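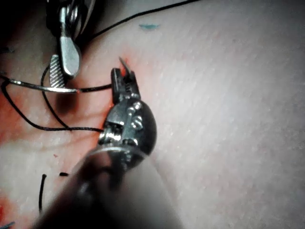
Needle tip in the driver jaws, textured grasper at upper left.

September, Mamer bench, 4 pm

New cables in the Onia wrist and what a difference! Tension set to 38 on both pulleys, then 300 open-close cycles before I let it near a pad. Backlash in the jaw pitch is almost gone - I could feel it on the first bite. Still to do: wipe down the pins, re-home the left arm, log the instrument at 3,000 cycles for the next swap.

Knot work after that, left side keeping the strand tight and the driver jaws open.
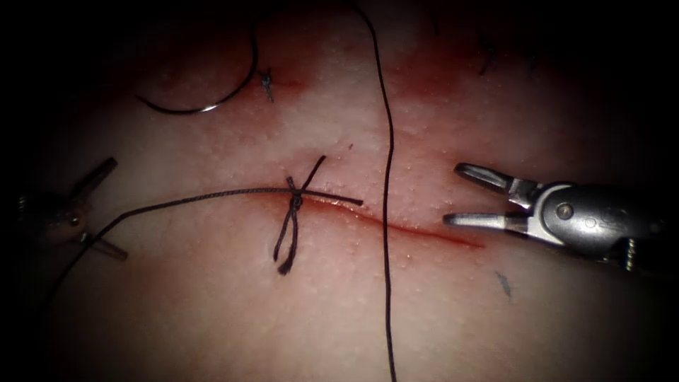
Opoku wants the tension checked again cold, first thing, before any homing, as new cable always gives a little overnight. Fine by me - gauge is in drawer 4.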